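Speaker notes – two-arm bag handling, software side
Marek Michalík, Zorkeo

Slide 1
Say who I am. Thank Silvia Lukáč for the slot. Fifteen minutes, questions at the end.

Slide 2: The stack
Four processes: perception, planner, arm control, logger. They share one clock. Before December each arm ran on its own clock and the two drifted apart. Radomír rewrote the sync layer. Mention it's in the Dirkari repo under "timing".

Slide 3: Why bags
Clear plastic is bad for depth. We get holes in the point cloud where the film is, and good points on whatever is inside. The planner used to aim for the carrot. Now we segment the strip along the top edge in color and take grasp points from that only.
Pause here – people usually ask about opaque bags. Not tested.

Slide 4: Training data
3,000 recorded episodes, 800 of them with bags. Rozália threw out any episode with a dropped camera stream. Don't go into labeling.

Slide 5: Two grippers, one strip
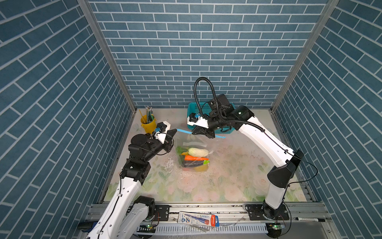 Once both arms hold the same object, position control on both sides makes them fight. We keep the left arm stiff and let the right one give. The switch happens when both fingers report contact, and the planner replans at 7 Hz from then on.
Show the force plot. Point at the spike – that is the switch itself, still open.

Slide 6: Open problems
Cable slack isn't in the collision model. Replay tool is slow on long logs. Stella Langat has a branch for that one.

Last slide
Contact address, link to the logs. Leave it up during questions.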